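An afternoon at the Wenesent open lab: can a machine clear the table yet?

Filed under: Visits
February

I have been to a lot of trade shows where a robot waves at you from behind a rope, so I was delighted to get a place on the open afternoon at Wenesent, where the whole program was chores. Wiping, stacking, folding, putting things on trays. The lab is on the second floor above the old Paiva showroom, and you go up by the freight elevator (bring a sweater, the stairwell is freezing).

We started at the tabletop station, with the white work sheet, the pale green tray and the two black gripper fingers.

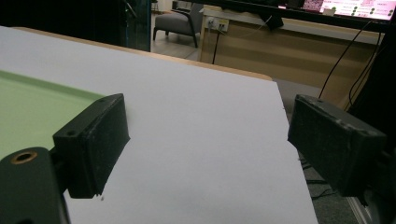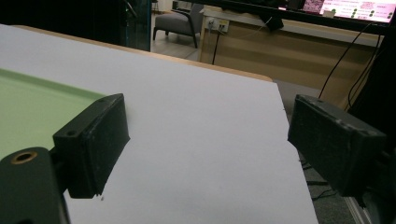

Teno, who came along with me, was not impressed at first, and muttered that a dishwasher has been doing chores since before either of us was born and never needed an open day. Fair enough! But a dishwasher can't load itself, and loading is the part I hate. That was the question I carried around all afternoon, and I put it to anyone who would stand still.

The answer I got at the tabletop station was that picking up one cup is easy now. Picking up a cup that is leaning on another cup, with a spoon in it, is still a bad day at work. The team teaches each chore by having a person do it over and over with a gripper in hand, and the machine learns from those recordings. For the tray task they want 300 good runs before they bother training anything. For the towels they were at 860 and still not happy — cloth never lands the same way twice, and I could have listened to them complain about towels for another hour.

I got to try a gripper myself. It is much harder than it looks! You lose your wrist, more or less, and all the little corrections your fingertips make without asking you. I was told to place a plastic lid on a tray and it took me 18 seconds, which I am choosing to be proud of. After that I had a lot more patience with the robot arm in the next room, which was putting lids on trays a good deal more slowly than I had.

The next room was set up like the back of a small store, with shelves, price tags and a cart. Delden is the shelf-stocking project and it was the high point for me. It took boxes of tea off the cart and faced them up on the shelf, label out, and when one fell over it stopped, backed off and stood the box up again. Everyone in our group made the same happy noise. Then it met a bag of rice and squeezed it in the middle until the whole thing folded, and a person had to step in. So, boxes yes, bags no, at least for this year.

Could I buy one for my kitchen? No, and I liked that the staff said so plainly. Shop floors will come first, they think, as the shelves stay where they are and the stock is known. A kitchen changes every time somebody cooks in it.

Practical notes: tours run in groups and ours lasted 3 hours with a coffee break. Sign up early for the hands-on slot, it fills first. Flat shoes. There is parking behind the building, but the entrance is on the canal side and the sign is small.

Teno wants to go back when they have fixed the rice.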